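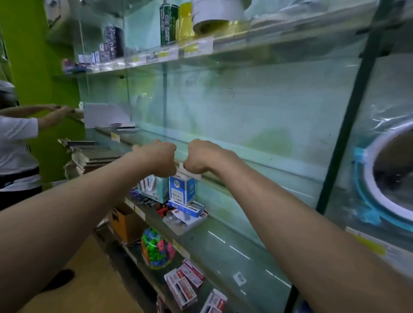

Purchase order

A purchase order (PO for short, and I'll be calling it that from here on) is the document a buyer sends to a seller to say what they want, how many, and at what price. Once the seller accepts it, most places treat it as a binding agreement. People mix it up with an invoice all the time, and I did too for my first year of doing the books! The PO goes out before the goods show up. The invoice comes back the other way, asking for money.

What goes on one

The basics are a PO number, the date, the names and addresses of both sides, a line for each item with a quantity and unit price, the delivery address and the payment terms. I also like a line for who approved it, although plenty of small firms skip that. The number matters most to me. If the supplier quotes it on the invoice, matching the two takes seconds, and if they don't, I end up digging through email for half the afternoon.

Types

A standard PO covers a single purchase where everything is already known. A blanket PO covers repeat orders over a set period, usually with a spending cap. When I worked with Ellness we had a blanket order with a packaging supplier capped at $4,000, and we drew it down in 18 small deliveries (the last one was mostly tape). A planned PO lists the items and expected dates but leaves the actual releases for later. Then you have the contract PO, which sets the terms only and names no items at all. I've seen just one of those in the wild.

Matching

Two-way matching compares the PO with the invoice. Three-way matching adds the receiving slip, so you're also checking that what was billed really arrived. Say you ordered 20 boxes at $88 each, the slip says 18, and the invoice says 20. Two-way matching would wave that through and you'd overpay by $176. Three-way catches it. It's slower, and for cheap office stuff I wouldn't bother, but for stock I always do it.

Paper and software

Carbon-copy PO books still exist and still work fine, especially in shops with a handful of suppliers. Najwa Hourani kept one going at Veltside long after everyone else had moved to a spreadsheet, and her files were easier to search than mine. Programs such as Cletusen number the orders for you, send them for approval and flag a mismatch when the invoice comes in. The setup is a pain, mostly the supplier list, so set aside a quiet day for it.

Changes and cancellations

If something changes after the seller has accepted, you send a revised PO or a change order, normally keeping the original number with a suffix (I use -A, -B and so on). Phone calls don't count for much if there's an argument later. Canceling depends on the terms, and some suppliers charge a restocking fee, so read the small print on custom items.

See also

Invoice
Packing slip
Accounts payable
Request for quotation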